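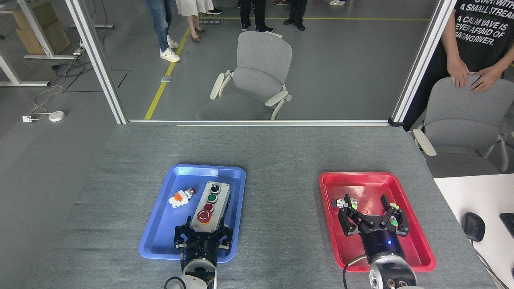
Ismael Peixoto would like it known that he has never bowled a ball indoors that told him anything about a ball bowled outdoors. He has been coaching fast bowlers at Caldeira for long enough to have seen three kinds of shoe, two kinds of diet and any number of run-up theories come and go, and he puts the winter net programme in with the rest of them.

The club disagrees. Since December its first-team squad has been training under a scheme called Onora, sold to it by a sports science firm, Gerkico, on the promise that a bowler who follows the plan will be fresher in August than he was in May. Every delivery is logged. Each player is given a weekly ceiling, a score for effort and a colour, and a player on the wrong colour goes home.

It is hard to argue with the wish behind it. Caldeira lost two opening bowlers to back injuries last summer and finished the season with a wicketkeeper taking the new ball. Anyone who sat through that would sign up for most things.

But I have read the brochure twice, and I still can't find the part where it says how the ceilings were worked out. The figure for a senior quick is 789 balls across the pre-season block. Why 789, and why the same for a skiddy teenager as for a man of thirty-four with a bad knee? When I asked Gerkico, I was told the number "reflects best practice across the programme". Whose practice, and best at what, went unanswered.

Sem Van Beek, the opener the whole plan seems to have been built for, is polite about it. He says he feels good. He also says he felt good last February, a few months before he couldn't tie his own boots. What bothers him more is rhythm. He used to bowl until the run-up felt right and then stop, which might take four overs or might take ten. Now he stops when the sheet says so.

"Some nights I've just got it going," he says, "and that's me done. I drive home thinking about the one I didn't bowl."

I watched him on a Tuesday evening and he looked sharp enough. The ball thudded into the back netting, the batsmen hopped about, and there was plenty of nodding behind the stumps. There is always plenty of nodding in a net. The surface is true, there's no wind, and no captain has just asked for one more over up the hill. I have seen careers' worth of promise in sports halls, and a fair bit of it stayed there.

The club's answer is that it has results already. Its one warm-up fixture, away to Dakex, ended in a win by 27 runs, and the match report on the club website credited "the new conditioning work". Well, perhaps. Dakex were missing half their batting and dropped the Caldeira captain before he had reached double figures. Van Beek took two wickets, one of them a long hop hit straight to cover. If that is evidence for a training scheme, then so is the sandwich he had at lunch.

None of which makes Onora a bad idea. Young fast bowlers are often bowled into the ground, usually by people who are fond of them, and a limit of any kind may do some good. Peixoto accepts that much. He has started keeping his own notes in a school exercise book, with no scores or colours, only what each lad's front foot was doing and whether he was smiling. He wants to set them beside the printouts in September and see which of the two saw trouble coming.

Gerkico, for its part, has offered Caldeira a second year at a reduced price, provided the club signs before the league season starts. I would have thought a firm that sure of its numbers might be happy to wait for a few matches. The members vote on it next month, and as things stand they will be doing so on the strength of one friendly.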